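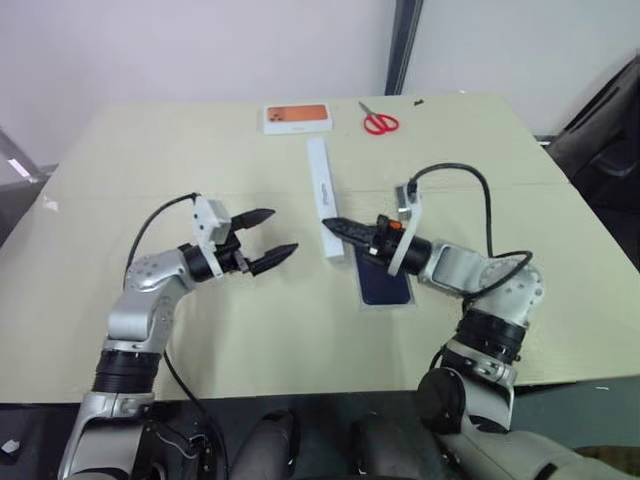 Sobia Siddiqui had told me, when I first rang her about the Mismont arcade, that I should talk to the architect before I talked to anyone else, and that I should ask her about the stairs, because everybody asks about the roof and the poor woman must be tired of it. So I did begin with the stairs, and Kamala Palaniappan laughed and said, "Sobia has been talking to you."

She had, and I am glad of it, because we stayed on the stairs for most of our first cup of tea.

For readers who don't know the place, the Mismont arcade is the long covered shopping passage between the old post office and the river, 170 feet from door to door, with shops at street level and a gallery of small workrooms above. Most people in town still call it the Ververidis, after the family of drapers who put it up and kept the largest shop at the river end. It closed in stages, one tenant and then another, and by the time Palaniappan's firm, Atero, was asked to look at it, the gallery had been shut off with plywood and the staircase up to it was being used to store Christmas lights.

"It was the first thing I fell for," she said. "You come in from the street and there's this very narrow hall, quite dark, and then the stair just opens out in front of you like a hand. It's far too grand for where it goes. It goes up to rooms where people mended gloves! But somebody wanted those people to have a proper way up to their work, and I thought, well, that's our brief, that's it written down for us."

The staircase is iron, with treads of pale stone that have worn into shallow dips. The first question anyone put to her, she told me, was whether the treads would be replaced. They were turned over instead, each one lifted out and set back with its underside facing up, so that the worn face now looks down at whoever is passing below. A few had cracked and had to be cut new, and she is happy for you to find them. They are a shade lighter and have been left that way.

"I don't like a repair that's shy," she said. "I also don't like one that shouts. There's a place somewhere in the middle and you argue about it for weeks."

The arguing, I gathered, was mostly with the engineers, and it was mostly friendly. The gallery had been built for work tables and a few people sitting at them, and the new use (a reading room, two studios, and a café that everyone hopes will pay for the other things) meant a good many more feet. Steel had to go in. Palaniappan wanted to hang it from above, where it could be seen. The engineers wanted it under the floor, where it could be reached. In the end it went under the floor, and she now thinks they were right.

"I sulked for a bit," she said. "Then I saw the ceiling of the shops with nothing hanging through it, and I stopped sulking."

And so, after all, to the roof. I know I was told not to, but you can't stand in the arcade and not look up. There are 2177 panes, all small, all set in slim metal bars, and when the first survey was done more than half of them were painted over. The paint was blackout paint in places, she said, and in other places just somebody's idea of keeping the heat down in summer. Cleaning it off was the obvious thing to do, and for a while that was the plan. 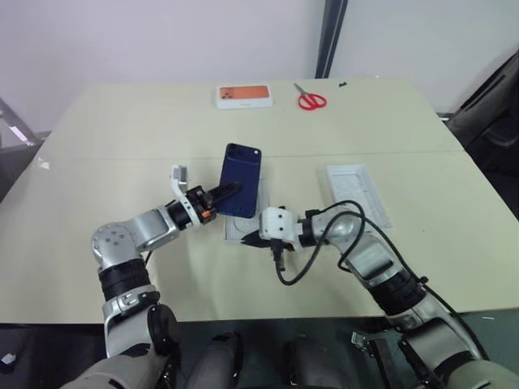 Phone box and red-handled scissors toward the back of the table.

What changed the plan was a March morning early in the job, when a test strip had been cleaned at the street end and the sun came in. "It was lovely for the length of a coffee," Palaniappan said, "and then it was a greenhouse. We all took our coats off. We hadn't even got shops in there yet, or bread, or people." The old drapers had dealt with this by having long cotton blinds that ran on cords, and a boy whose job it was to pull them. A scrap of the cord was still wound around its cleat. Atero looked at bringing the blinds back, motors and all, and priced it, and put the price away in a drawer.

The answer came from Erkon, the glass workshop, which offered to make panes with a very fine ripple in them. The ripple breaks up the sun before it reaches the floor. From below you would take it for old glass, and some visitors do, which bothers her a little. She has asked for a note on the wall by the river door saying which panes are old and which are new, and at the time of writing the wording is still being discussed.

"I want it to say 'new glass' in large letters," she said. "I've been told the letters can be medium."

I asked whether there was anything she had lost along the way and still minded. She thought about it for quite a while, long enough for me to finish my biscuit. Then she said the doors – the pair at the street end, which were heavy oak and had to be changed for something lighter that a person with a stroller or a wheelchair could get through alone. She doesn't doubt the decision for a moment. She drew the new ones herself. But the old doors made a sound when they closed, a kind of deep cough, and people who grew up in Mismont will do an imitation of it if you ask them nicely.

"They're hung inside now, on the wall by the reading room," she said. "You can touch them. You can't get the cough out of them, though, I've tried."

The whole job took 5 years, which is longer than anyone promised and, she says, shorter than she feared. She was on site nearly every week of it. Her next project is a school kitchen, all on one floor, and she is looking forward to it very much. Before I went she walked me back through the arcade and up the stairs one more time, on the left side, where the treads are oldest, and showed me a glove button that had turned up under one of them and that she keeps in her coat pocket. She says she means to hand it in to the reading room.

Last updated: 2026-08-28

Contact us | Copyright, all rights reserved | Back to top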